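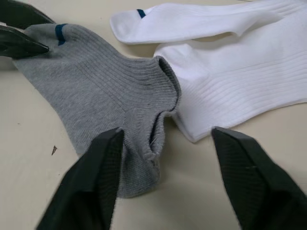
Tilholm Clothing Bank: progress report to the Rullow Fund
Period covered: September to December
Prepared by: Hatem Ait Ali

1. Sock sorting and pairing

The grant pays for the sorting of donated socks and underwear, which we used to pass on to the rag merchant unsorted. Work began in September in the back room at Tilholm. In the period we sorted 121 bags. Most came from the school collections and the rest from the drop-off point at the front door.

Each bag is tipped out on a table and the socks are laid flat. They are matched by length, knit and any marking at the toe or cuff, then checked for holes and thin heels. Ribbed socks take longer than plain ones. They hold a crease, and the cuff has to be opened out before two of them can be compared for length. A coloured stripe at the toe is a help when matching, but the same stripe often turns up on socks of different colours sold in one pack, so grey ends up beside white and has to be separated again. We now match by colour first and by stripe second. Loose threads are trimmed if the seam is sound.

Single socks are kept for 14 days in case the other one turns up in a later bag. After that they go to the rag merchant.

2. Spending

The two sorting tables and the shelving were bought in September and came in under budget. The underspend went on storage boxes, as agreed with you by email. The washing contract with Lutero started a month late because their collection route was full. We paid for a launderette in the meantime and the cost is shown in the attached sheet under "Other". We do not expect to use it again.

3. Staffing

Ehab Bensaid has run the sorting sessions since the start. There are 6 people on the rota, against the 5 we planned for, and sessions now run in the mornings only. Afternoon sessions were tried in October and dropped — the room is needed for deliveries after lunch and the tables had to be cleared too early.

4. Where the socks go

Paired socks are banded, boxed by size and sent out with the weekly clothing parcels. Pană, the night shelter, takes adult sizes and has asked for thick ribbed pairs in particular. We have not been able to meet that request in full. Children's sizes are in good supply and we have stopped asking the schools for more until spring.

5. Problems

Damp was found behind the shelving in November and two boxes had to be washed again. The shelves have been moved to the inside wall. The landlord has been told but has not yet given a date for the repair.

Labels on the size boxes were coming off, and we have changed to tie-on tags.

6. Next period

We will continue the morning sessions, agree a collection day with Lutero and ask the Tilholm shops for unsold adult socks. We would also like to move the remaining training money into bands and tags — Ehab can send the figures if you need them before deciding.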